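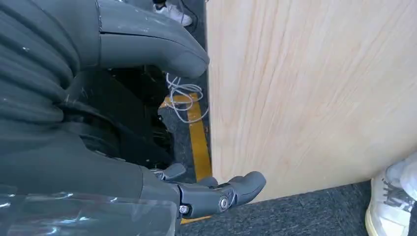 Chapter 3
Capacity and Waiting Lists

Reading time: 14 minutes

Every event has a limit on how many people can attend. Sometimes the limit is set by the building, sometimes by the food order or the number of staff, and sometimes by a contract signed months earlier. Chapter 2 covered how a registration form is built and what it should ask. In this chapter we look at what happens when more people fill in that form than the event can hold.

We will follow one event through most of the chapter. The Lulport Regional Meeting is a two-day gathering for hobby clubs, held each October at the Cotthorpe Center. The main hall is licensed for 1000 people. The workshops meet in smaller rooms, and the dinner on the first evening seats 145. A person who registers for the meeting may or may not want a workshop, and may or may not want the dinner. The organizers are therefore running several lists at once, each with its own limit.

After working through the chapter, you should be able to:

– tell the difference between legal capacity and planned capacity
– set a limit for each part of an event
– write waiting list rules that staff can apply without asking a manager
– decide when to close a waiting list

You will need the sample floor plan from Chapter 1 for the exercises at the end of Section 3.2.

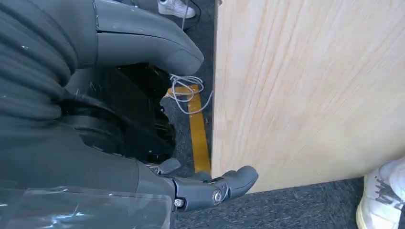
3.1 Two kinds of capacity

Legal capacity is the largest number of people allowed in a space. It is set by the local fire authority or a similar office, and it normally includes staff, speakers, and vendors as well as guests. The figure of 1000 for the Cotthorpe main hall is a legal capacity.

Planned capacity is the number of registrations the organizer decides to accept. It should be lower than the legal figure. To find it, start with the legal capacity and subtract everyone who will be in the room without having registered. Then subtract the places you want to hold back for late changes, such as a speaker who brings a helper or a guest whose payment was recorded under the wrong name.

New organizers often enter the legal figure into the registration system and leave it there. The form then goes on accepting people until the hall is full on paper, and the staff have no places left to work with.

Planned capacity also depends on how the room is set up. Rows of chairs hold more people than round tables, and round tables hold more than a classroom layout with a desk for each person. If the layout changes after registration opens, the limit has to be checked again. Write the layout next to the limit in your event plan – a number without a layout is hard to check later.

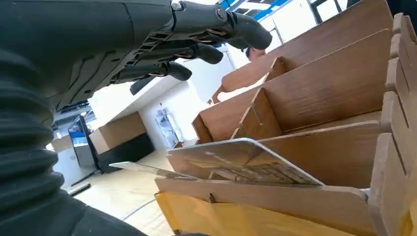
The same method applies to each part of the event. For the Lulport dinner, the caterer, Šindelář, quotes for 145 plates. Speakers and their guests eat at the same tables, so their plates come out of that total before any dinner tickets go on sale. The organizers enter the remaining number in Treltent, the registration system used for the meeting, as a separate limit from the one for the main hall. When the dinner sells out, the form removes that option and offers a place on the dinner waiting list, while registration for the meeting itself stays open.

Separate limits mean separate waiting lists. A person can hold a confirmed place at the meeting and still be waiting for the dinner, and the confirmation email has to say so in plain terms. Section 3.2 begins with the wording of that email.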